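Flistov opens Herngate apartment for household handling demonstration

MOSTYN, 9th May. Flistov opened its Herngate apartment to visitors for a demonstration of hand-held grippers used on clothing and household cloth. The work is part of Bundholm, a project on robot handling of soft goods. An operator carries the gripper by hand, and the recordings are used to train a robot arm on the same tasks.

Garments are handled singly and in stacks. The project log stood at 1890 recordings on the morning of the visit, 399 of them made in furnished rooms and the remainder at a bench. 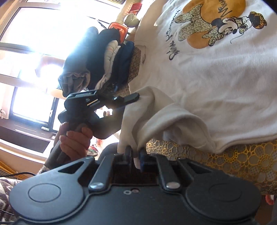
Csaba Somogyi asked whether a bench would not give cleaner data, and said he would want to see failure rates for both before drawing any conclusion. Angharad James of Flistov replied that the figures will be released in August, with separate results for knits and woven cloth.

The second part of the program dealt with single pieces of cloth on furniture. Visitors were shown how the two fingers are lined up with a fold before closing. Oduor Massawe, who led this part, said that white fabric is harder to segment under mixed daylight.

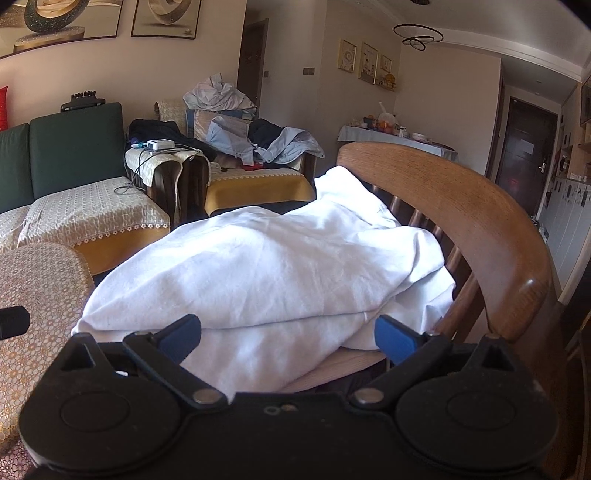
Gripper above a white cloth on a wooden chair, Herngate.

The next open session will be announced by Flistov. Attendance is limited and registration is required.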